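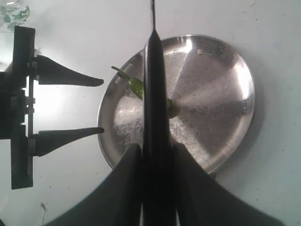 Figure 1. Two grippers at a steel plate with a green chili on it, from the wrist camera.

Unit 6: Planning the purchase of a two-arm bench cell

Read before the lab session. Bring your draft budget.

Start from the task. In Figure 1 the object is small, glossy and curved, and it lies on a metal plate that throws back a lot of light. Both points cost money. A small object needs narrow fingertips, and glare may call for a diffuse lamp or a different camera. Write the task in one sentence at the top of your budget sheet, then list the equipment under it.

What goes on the sheet

Arms. Get a written quote for two arms from the same supplier. Ask Liveo and Tokomow for their quotes in the same currency, with shipping shown on its own line.

Grippers and fingers. Fingers are wear parts. Order a spare set with the first order. The Claleo fingers we priced in November were $80 a pair.

Cameras. Budget one per wrist, plus cables and mounts. In Figure 1 the gripper hardware hides the middle of the chili and a good part of the plate. If your task needs a full view of the object, add a fixed camera to the sheet now.

Table and surface. A plain white top makes most objects easy to pick out, but check it under your own lights.

Consumables. Plates, bags, produce, wipes. Hưng Đinh's group left this line blank last term and paid for it out of the cable money.

Lead time. Shao quoted 19 weeks for a controller. Put the longest lead time on the front page of the plan.

Reserve. Hold back around $2000 for a small cell. Gobnait Mac Suibhne will not sign a plan without a reserve line.

Exercise

Work in pairs. Price the cell for the chili task, then price it again for a task of your choice. Mark each line that changed and write a short note on the reason. Hand both sheets to Tâm Châu before the lab.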